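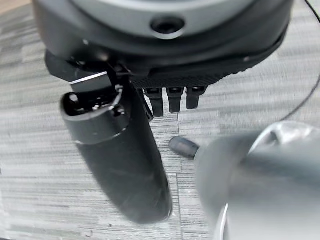 Floor notes from the flat in Hastow, first post.

I promised to write down what I learned about having carpet and wood in the same room. It will be a few posts, please be patient with my English.

When we moved in, last January, the carpet went from wall to wall. It was brown and it smelled of the previous dog. Under it were boards in quite good condition, so we kept the boards on one side and put grey carpet on the other side only.

The carpet is from the Ronia range, the grey one. On the sample card the colour looked almost blue. I recommend to take the sample home and leave it on the floor for one whole day, also in the evening with the lamps on. In the shop every grey is the same grey.

We bought it at Zou on Plullska Street. They cut to size while you wait and they let me take the offcuts without paying. Keep your offcuts! I have already used one under the feet of the bookshelf and one in the boot of the car.

The difficult part was the height. Our carpet with the underlay is 11 mm. The wood sits lower, so there is a small step, and the vacuum cleaner stopped at it every time. I also stopped at it, with a cup of tea in my hand.

My first underlay was 8 mm and much too soft. It felt like a hotel for one week and then it annoyed me. I changed it for 5 mm, and the step became something you feel with the toes but do not trip on. The thick one now lives behind the washing machine.
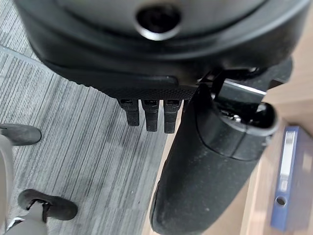

A reply under the last post asks if the carpet does not fray where it meets the wood, and says that theirs was coming apart after one winter with kids and a scooter.

It can fray, yes. Ours was cut very straight with a new blade and I put seam glue along the backing before laying it. I let the glue dry overnight. Where I was lazy, near the balcony door, some threads came out and I trimmed them with nail scissors. Never pull the thread – I pulled one and it kept coming.

About cleaning. I vacuum the carpet first and the boards after, with the brush head changed. Grey hides crumbs rather well but it shows every piece of light lint, and the lint travels to the wood and collects along the line between them. A dry paintbrush is good for this line.

For the boards I use a mop that is only a little damp, and I stop a hand's width before the carpet. The rest I do with a cloth on my knees. My neighbour thinks this is excessive.

Somebody also asked by message if it would be cheaper to do everything in one material. For us, no. Taking up all the carpet and sanding the whole floor was quoted at $1000 before any oil, and I like warm feet where I sit.

Next I must decide about the skirting boards. They are still the old cream colour and next to the grey they look a bit sick. If you have painted yours without taking them off the wall, please tell me which tape you used.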